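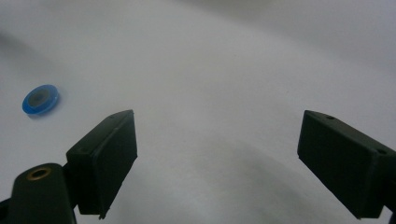
I spent a good chunk of March being the worst teacher I've ever met, and my pupil was a robot arm.

The set-up at Vellwood is simple enough. You hold a gripper in your own hand, the same shape as the one the arm wears, with a camera riding on it, and you do the job yourself. Pick the thing up, put it where it goes, start again. Do that often enough and the arm is supposed to get the idea. The other way is to drive the arm from a desk with a pair of handles, and we've got one of those rigs as well, a Trumiveck, which everybody wants a go on and hardly anyone wants to use for a whole afternoon.

I've come down firmly on the side of the hand-held gripper, and I want to argue for it, because I keep hearing it talked about as the cheap option. It is cheap! But my case for it is about what ends up in the lesson. When I drive the arm by remote I get slow and fussy. I stop, I squint, I back off, I come in again from the side, and all that dithering goes into the recording as if it were part of the skill. With the gripper in my hand I just reach for things, the way I reach for a mug. 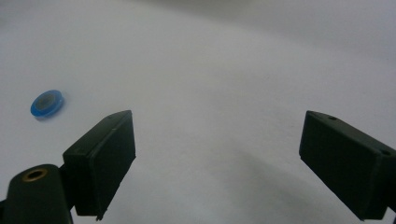 Reaching is the part I think we undervalue. People at Fledcombe, where I did my first stint of this, used to judge a demonstration by the grasp and trim off whatever came before it. I'd keep every bit of it. Take a small blue ring on a plain white surface, sitting off to the left with the fingers wide open and nothing between them yet. Dull to look at, I grant you, but all the interesting choices are still to be made – which way to turn the wrist, how low to come in, whether to go for the rim or straddle the lot. A person settles those without a thought. A learner who only ever sees the grasp has to guess.

There's a fair objection, and my colleagues on the Masanja project make it often. A human wrist can do things the arm can't. I've recorded lovely, easy swoops that the arm had no hope of copying, and they were so much wasted tape. We made 441 recordings on one job and kept 247, which stung a bit. The remote rig doesn't have that problem, as whatever it records, the arm has by definition managed.

I still don't think that settles it. You learn to move within the arm's limits after a day or so, and I'd sooner bin a few swoops than teach hesitation by the hour. 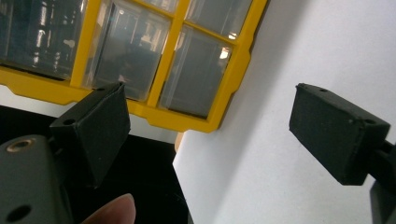 What I'd change

Shorter sessions, for a start. After five or six goes at the same reach I get lazy and my movements all come out alike, and a robot raised on those will be lost the moment something is shifted along the table. Swap people over, too. My left-handed colleague comes at everything from an angle I'd never choose, and I'd like more of that in the pile.

And please, can we stop deleting the fumbles on sight? Somebody nudges a part, tuts, and goes back for it properly – I'd keep that one, and label it.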